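Golevel Community Help Desk
Ticket 536: Booking emails arriving twice, or not at all
Opened by: Laurinda Ramalho
Handled by: Bereket Seyoum
Status: Solved

Laurinda Ramalho wrote:

Hello all, and sorry in advance for the length of this, I do tend to go on. I look after the mailing list for our evening classes (pottery, beginners' Portuguese, a very popular bread course) and we send everything through Golevel, with the sign-up form sitting on our own website. We have 2,000 people on the list, which I'm rather proud of, as it was a shoebox of index cards when I took it over.

On Tuesday I sent out the January timetable. By teatime I had a stack of replies from people who'd had it twice, and a handful of phone calls from people who hadn't had it at all. My own copy came twice, a minute apart. I've logged out and in again, tried a different browser, and asked my colleague Mehrangiz Jalali to send a test from her account. Hers came twice as well!

I've put the timetable below exactly as it went out, in case something in it is upsetting the system.
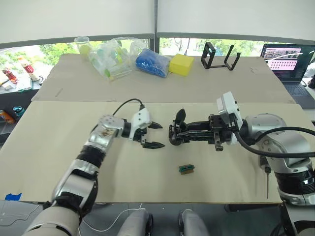

The bread course is already full, so please don't worry that the first line of the timetable says "waiting list only", that part is right. The rest of the message is the usual thing, dates down the left and room numbers down the right, and then the little piece for the Saturday open morning. "Two arms, one table": the two grippers face each other across a small gap. I did wonder whether the pictures were too big. Mehrangiz made them smaller and sent it to the two of us again, and we still got two each.

Bereket Seyoum replied:

Hello Laurinda, and thank you for such a full account, it saves a lot of back and forth. I don't think your pictures are the trouble. A message that's too heavy tends to be slow or get turned away, and yours is going out perfectly happily, only more often than you'd like.

Could you look at two things for me? Under Lists, is there more than one list with a name like "Main" or "Everyone"? And under Connections, do you see anything besides your website form? Please don't delete anything yet, even if it looks like rubbish.

Laurinda Ramalho wrote:

Oh dear, yes. There's "Everyone" and there's "Everyone (Mamo)". Mamo is what we used for bookings before, and I thought it had been switched off in the autumn. Under Connections it says "Website form: on" and "Mamo: on, last copied 06:15". The second list has 200 fewer people on it than the first.

I've also gone through the small print about the open morning again, just to be thorough.

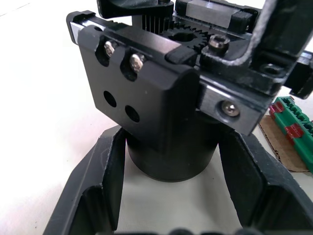
Close-up: black block with two silver screws and two round holes.

I took the small print out and sent another test at lunchtime. Still two copies, so I've put it back.

Bereket Seyoum replied:

There we are, then. Mamo is still copying its old list across every morning, and your timetable was addressed to both lists. Anybody on both was sent two. Here's what I'd do, in this order:

1. Under Connections, set Mamo to off.
2. Export both lists and keep the files somewhere safe.
3. Merge the second list into "Everyone", ticking "match on email address".
4. Open your saved timetable and check that only "Everyone" is chosen.

The people who had nothing at all are a separate matter. Would you send me one or two of their addresses privately?

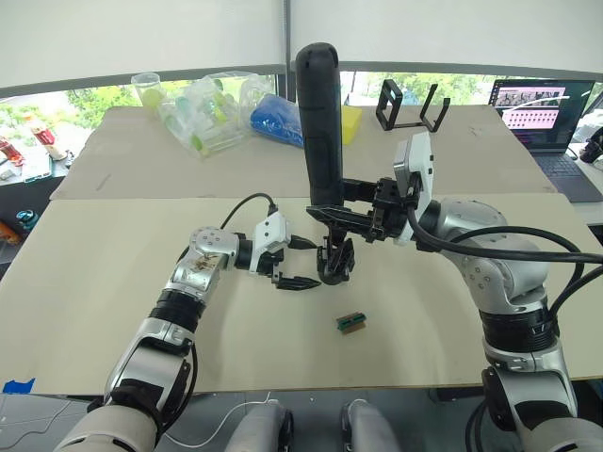
Once I have those I can look at the delivery record and see whether the messages left us. Take your time over the merge, it can run for a while on a list your size and the page doesn't show much while it's thinking.

Laurinda Ramalho wrote:

Merge done, with a cup of tea beside me. One test, one copy, hooray! I've sent you Zerrin Çetinkaya's address and one other.

Bereket Seyoum replied:

Lovely news. Both of those addresses are marked "unsubscribed" on the old Mamo list, and that mark was being copied over each morning. Ask them to fill in your form again and they'll be back on. I'm closing this one, but do reply here if it comes back.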